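The Potato Problem
Robot software passes its tests in simulation. What the tests measure is another matter.

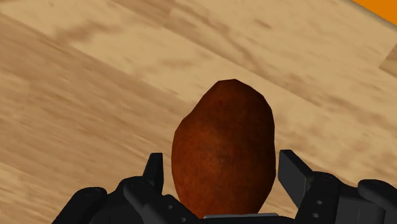 Simulation tells you what your simulator believes, in the view of Sheila Mellor, and most teams stop asking questions once the number goes up. She would like every published success rate to come with a list of what was left out of the physics.

It's a fair demand, and I took it with me to Okik, a small company that writes grasp planning software and tests nearly all of it on rendered food. The potato is a favorite. It has a russet skin, a speckled texture and, if you look at the rim, straight little edges where a curve should be. At this point in a run the two black fingers stand open on either side of it, with wood showing in the gaps. Everything the company sells has to do with what the code decides next.

The planner is called Jorer. It takes a camera view, guesses at the shape, scores possible grips and picks one. In the latest round it was given 202 starting positions and failed on 12. Matúš Kopecký, who runs testing, was pleased with that. I asked how many of the remaining grips would hold on a potato with dirt on it.

"We don't model dirt," he said.

They don't model sprouts either, or soft spots, or the way a real skin slips under pressure. Friction is one value for the whole object. Kopecký's answer is that Jorer gets random changes in light and weight on every run, and that this makes it tough enough. Maybe so. I've heard that argument since I started covering this field, and the people making it usually have a demo to get to.

What I did like was the replay tool, Dehghan. It steps back through a failed grasp and shows which candidate grips the planner threw away, and their scores. In 2 of the failures I watched, a better grip had been sitting in second place. That's a scoring bug, and no amount of extra training would have explained it.

A trial on real produce is planned for September at a packing plant in Fakthorpe, with almost 40 crates set aside. Okik says it will publish the failures too. I've asked for the raw logs.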